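O que é uma bolsa de estudo?

Estudar numa universidade custa dinheiro. É preciso pagar as aulas, os livros, a comida e, às vezes, um quarto longe de casa. Muitas famílias não conseguem pagar tudo isso. Uma bolsa de estudo é dinheiro que ajuda o aluno a estudar e que, em geral, não precisa ser devolvido.

De onde vem o dinheiro?

Pode vir do governo, da própria universidade ou de pessoas que fazem doações. Na Universidade de Bandeston, 427 alunos recebem bolsa. Uma parte do dinheiro vem do Fundo Josley, criado por antigos alunos.

Quem pode receber?

Cada bolsa tem as suas regras. Algumas são para quem tem boas notas, outras para famílias que ganham pouco. Endang Gunawan recebeu uma bolsa para estudar biologia. Ela morava em Majimbun, a 688 quilômetros da universidade, e a bolsa também pagou o quarto.

Como se pede?

O aluno preenche um formulário e junta alguns documentos - as notas da escola, por exemplo. Depois, um grupo de professores lê os pedidos. Em Bandeston, o prazo termina em julho, e a resposta demora 10 semanas.

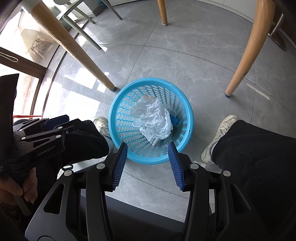 Quem não consegue na primeira vez pode tentar de novo no ano seguinte.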